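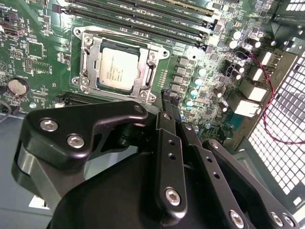 Robot cells at the Hidstead refurbishing shop: answers for staff

Starting in June, Keltano is moving part of the teardown of returned desktop computers to robot arms. The arms will work inside the open case, one machine at a time. Most of the job comes down to reaching small parts without hitting their neighbors. On a typical board the gripper has to work next to the processor socket, with a row of chokes and capacitors right beside it and the four memory slots above. People will still do a large share of the work, and this page covers who does what.

Which jobs are moving to the robots?
Taking out memory, opening the socket lever and lifting the processor. Cable removal stays with people for now. Loose wires lie differently in every case, and the arms are slow with them.

Will anyone lose their job?
No positions are being cut. The shop has 106 employees, and 10 of them will move from teardown benches to the cells. Everyone else keeps their current post.

Who picks the 10?
You can put your name in with Dayana Cuevas. If more people apply than there are places, length of service on the benches decides.

What does a cell operator do all day?
Load cases, clear stops, check parts as they come out and log damage. Each operator looks after one cell and rotates back to a bench every 4 weeks.

Does the pay change?
Operators move up one grade once they are signed off on the Clorunum control software. Pay during training stays the same.

Do I need to know programming?
No. Training is done on shift with Orysia Palamarchuk and covers loading, stops and restarts. Changes to the program itself go through Dede Essien.

Is it safe to reach into the case?
Only when the cell is stopped and the light on the door is green. If the light is amber, wait -- the arm may still move. Don't reach around the door to catch a dropped screw.

What happens when the robot damages a board?
Log it as you would any other damage. Operators are not marked down for it. In the trial at the Quansah site, the cell handled 376 boards, and the damage log from that run is posted in the break room.

Will there be individual speed targets?
Not for operators. Bench targets stay as they are -- any change would go to the shift reps first.

My question isn't here.
Ask your shift lead or leave a note for Ornella Caputo at the front office.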